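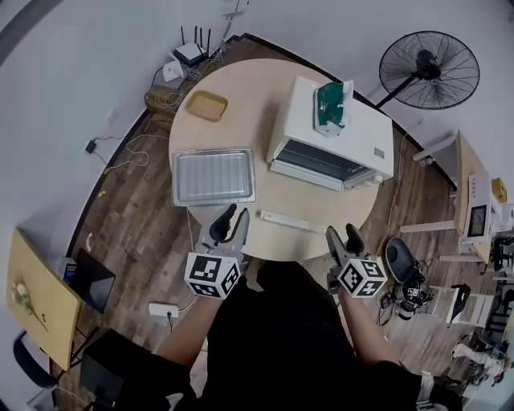 Baking tray won't come clean in the benchtop oven

Posted by Ursina Holzer, 5/22/25

I use a small toaster oven for most meals now that it's just me. The metal tray has built up a brown film that dish soap won't shift, and anything with cheese sticks to it. It has a ridged bottom, so a scraper doesn't get into the grooves. Is there a way to clean it without wrecking the finish? I'd also like to know if lining it with foil is okay in an oven this small.

Ewan Tamihana
Make a paste of baking soda and water, spread it over the tray and leave it overnight. Next day go along the grooves with an old toothbrush, rinse and dry. You may need to do it twice. If the tray is bare aluminium, skip the dishwasher, it turns them a dull grey colour. Foil on the tray is fine in mine. Keep it clear of the elements and don't cover the crumb tray at the bottom, as heat builds up under there. Check your manual as some makers say no foil at all. Baking paper is okay if it's trimmed so no edges stick up.

Hemi Tautahi
just get a new one, mine was cheap. measure the inside first, I bought one that was too wide and the door wouldn't shut

Natanael Damasceno
Agree with the paste. Don't use steel wool if it has a non-stick coating. I soak mine in hot water while I eat and it rarely gets that bad.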